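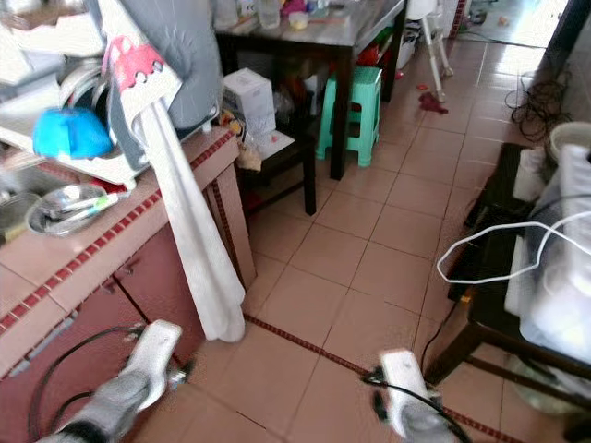
4. Comparing two grippers at the counter

The Narnirik arms ship without a preferred finger set, so you will need to test both sets before you choose one. Work through this section in the room where the arms will be used. Clear a path first. Towels that hang off a counter corner, such as the long white one with the car print, are easy for a finger to catch on the way past, and so are black cables left in a coil on the floor. Move them or plan the arm path around them.

4.1 Before you start

1. Lower both grippers until they hover just above the floor. Do not let the fingers touch the tiles.
2. Check that each gripper cable hangs in a free loop and can follow the arm.
3. In the Rastuvero controller, set the closing force to 8 on both sides.
4. Save the settings under a new name.

Caution: Keep hands out of the space between the arms while the controller is on.
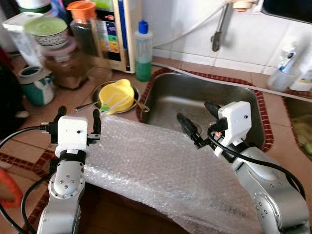 4.2 Reach check. This check shows whether both arms can get to the same work area without their housings meeting. Run it with the fingers open and at the slow speed setting. A sheet of bubble wrap over the front edge of the counter and the sink makes a good soft target, and the fingers can be held just above it while you look at the clearance on each side.

1. Bring the left arm in first and stop it over the target.
2. Bring the right arm in from its own side.
3. Hold for 8 seconds and watch for drift.
4. Back out in the reverse order.

Note: If a cable pulls tight at any point, stop and give it more slack at the clip. Do not lengthen the reach in software to make up for it.

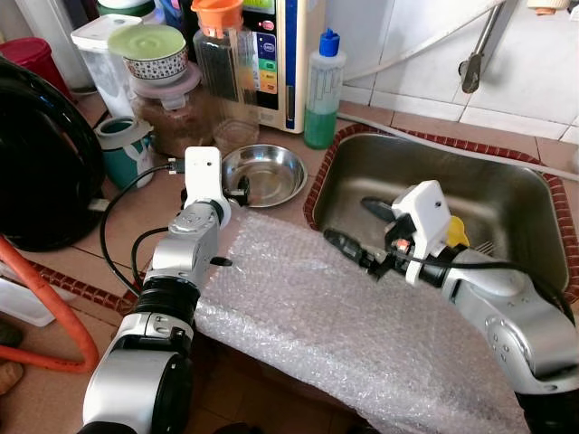 Page 189
4.3 Holding check

Use long, thin kitchen tools for this check. Keep one gripper holding the tool over the sink and park the other one near a bowl on the counter, clear of the first arm.

1. Place the handle between the fingers by hand, with the controller paused.
2. Step back and close the gripper.
3. Tilt the tool down into the sink, then level it again.
4. Write down any slip on the test sheet.
5. Repeat with the other finger set.

Caution: Use blunt tools only. Stop at once if the handle turns in the fingers.

4.4 Wrist camera check

The head camera gives a wide view but can lose a thin handle behind the housing. Switch to the wrist camera and compare the two views before you score the grip. Set the exposure by hand, as polished steel can fool the automatic setting.
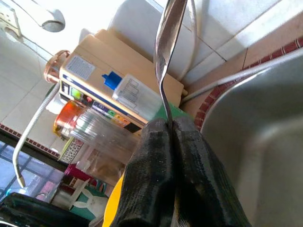 Start at an exposure of 600 and lower it until the edges of the metal are clear. Both fingertips should stay in view with the gripper fully closed. If one is missing, loosen the camera bracket, turn it a little toward the fingers and tighten it again. Save a still from each camera with the test sheet.

For error code 354, see Section 7.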